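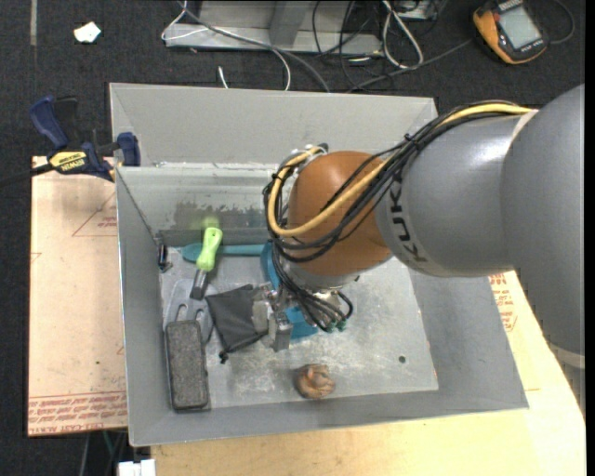
# Saltlow bin set

Notes and data card for the Saltlow bin set, a collection of photographs and item records of small household things lying in a metal bin. The things are mostly kitchen utensils and hand tools, the sort that end up in the bottom of a drawer or a tote in the garage. The set is kept by the Stundden workshop group and was last revised in February.

If you only want the item list, go to `items.csv`. If you plan to use the photographs, read the section on the bin first.

## Contents

```
saltlow/
 README.md
 items.csv
 layouts.csv
 photos/
 notes/
 bin.md
 cleaning.md
```

- `photos/` has 468 colour photographs, one per layout.
- `items.csv` has one row per item. There are 40 items.
- `layouts.csv` says which items were put in the bin for each photograph.
- `notes/` is plain text, written as we went along. Some of it repeats what is here.

## The bin

The bin is grey sheet metal, open at the top, with tall sloping sides. It stays on the workbench between layouts. The floor is scratched and has whitish scuffs all over it, and there is a small round dark hole near one corner. The far side has a lower inner panel with scuffs, some pale residue and a dark patchy stain.

None of these marks are items. We mention it because the first round of outlines had the stain traced as a cloth in several photographs, and the hole traced as a washer in one. Both labels have been removed.

The metal also picks up colour from whatever is lying near it. Bright handles are the worst for this. The lime-green grip can leave a faint green patch on the metal close by, and that patch is not part of the tool. Outline the handle and leave the reflection alone.

We have not painted the bin or lined it, and we don't intend to. A clean white tray would make nicer pictures, but most of the bins people sort out at home are in worse shape than this one.

## Items

Items are recorded by colour, general shape and whether they have a separate handle. We dropped brand and price early on as they were filled in for too few rows to be useful.

| Column | Meaning |
|---|---|
| `item_id` | short code, never reused |
| `colour` | main colour as seen in daylight |
| `second_colour` | blank if there isn't one |
| `shape` | long, flat, curved, round, other |
| `handle` | yes or no |
| `hang_hole` | yes if there is a hole in the handle |
| `remarks` | free text |

A few points on how the columns were filled in:

- Teal and blue are kept apart. The long-handled teal utensil is `teal`, and the curved piece and the flat pieces are `blue`, even where the light brings them close together.
- `shape` is taken from the whole item. A utensil with a rounded end and a narrow handle is `long`.
- `hang_hole` is for the item itself, so it stays `yes` when something is lying over the hole.
- Shafts and blades go under `second_colour`. A green handle on a dark grey shaft is `green`, then `grey`.

## How the layouts were made

Items were tipped or placed in by hand and left where they settled. Nothing was straightened afterwards. They often finish up together on one side of the bin with a good stretch of bare floor on the other, and we kept those layouts along with the rest. Long things tend to lean on each other or lie across the back.

An item that is mostly hidden still counts as present in `layouts.csv`. If any part of it shows, outline that part only. Please don't guess at the rest of the edge.

## Labelling

Outlines were drawn in Dralia and exported as polygons. Every photograph was then gone over by a second person. The two agreed on 97 per cent of outlines, and the remainder were redrawn on a Thursday afternoon with both people at the same screen.

## Known problems

- Two items were swapped in `items.csv` for the first batch of layouts. The codes are fixed, but the old remarks still read as if they belonged to each other.
- Flat blue pieces are easy to miss when only a corner shows.
- Scuffs on the bin floor get mistaken for pale utensils at thumbnail size – open the photograph at full size before adding a label.
- Colours drift a little toward the end of the set, when the daylight was going.

## Related

The Qian drawer list uses the same columns and can be joined on `item_id`. It has no photographs.

## Changes and corrections

Send corrections as a change to the CSV, with the photograph number in the message. Don't renumber items. If one needs splitting, give both halves new codes and put the old one under `remarks`.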